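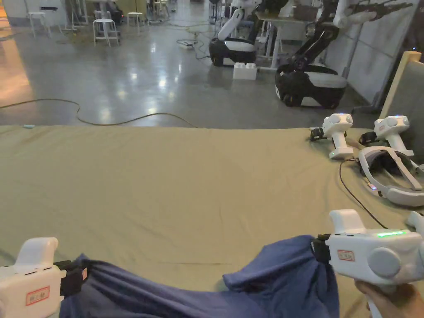 Tücher falten mit Handgreifern: wie viele Demos, und wann wegwerfen?

plellstead_7
Hallo zusammen, sammeln gerade Beispiele für eine Falt-Policy, zwei Handgreifer, einer pro Hand, Tuch auf dem Tisch, anheben, rüberziehen, glatt legen. Stand heute: 423 Durchgänge. Davon 162 mit irgendwas dran, Tuch rutscht aus der linken Klemme, nochmal nachgegriffen, sowas. Training mit allem zusammen = Policy zögert ewig am Rand und greift dann daneben. Nur die sauberen = geht besser, aber sobald das Tuch verknüllt startet, ist Schluss. Was macht ihr mit den schlechten? Löschen? Extra Label? Brauch bis Oktober was Vorzeigbares.

Ifans
Nicht löschen!! Erstmal sortieren. Nachgreifen und danach sauber fertig = behalten, das ist genau das was dir bei verknülltem Start fehlt. Tuch gefallen und abgebrochen = raus. Rumstehen und überlegen vor dem ersten Griff = vorne wegschneiden, daher kommt vermutlich das Zögern. Bei uns im Projekt Ulcombe waren das teils 4 Sekunden pro Durchgang, hat alles versaut.
Und Startlage variieren. Tuch vor jeder Aufnahme einmal zusammenknüllen und fallen lassen, nicht schön hinlegen. Dunkles Tuch übrigens fies wegen Falten, die Kanten sieht man in den Greiferkameras kaum, also auch mal ein helles nehmen.

herkville_lab
mehr daten. 423 ist nix

plellstead_7
@Ifans danke, das mit dem Wegschneiden probier ich heut abend gleich. Zögern ist echt fast immer am Anfang, grad nachgeschaut. Helles Tuch muss ich erst besorgen. Wie schneidet ihr, von Hand oder nach Greiferöfnung?

Ifans
Nach Geschwindigkeit. Schwelle setzen, erste Bewegung suchen, kurz davor schneiden. Ein paar von Hand gegenprüfen, sonst ist der Griff selber mit weg.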